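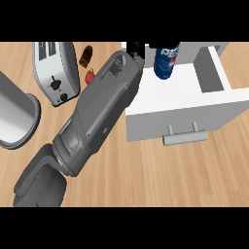 Floor planks, light wood, warm tan and honey tones. Rendered.

Cullcombe Floor Sounds — README

Creaks, footsteps and knocks from old board floors. 518 clips, mono WAV, one sound per clip.

Recorded in 3 houses in Edwood, mostly upstairs landings. Shoes, socks, bare feet. No carpets.

Files
clips/ — the sounds
notes.csv — house, room, footwear, who walked
rejects/ — 47 clips with traffic or talking on them. Kept in case anyone wants to clean them up, otherwise ignore

Known problems
Back bedroom clips are too quiet, turn them up yourself. "Landing" and "hallway" got mixed up in notes.csv, will fix in June. Boiler hum under a lot of the Sitberg Road ones — sorry, couldnt switch it off.

Use
Free for anything, incl. paid work. Please credit Achilleas Sotiropoulos. Dont resell the folder as it is.

Changes
21 May 2024 — removed duplicates, renamed everthing to lower case. Old links will break.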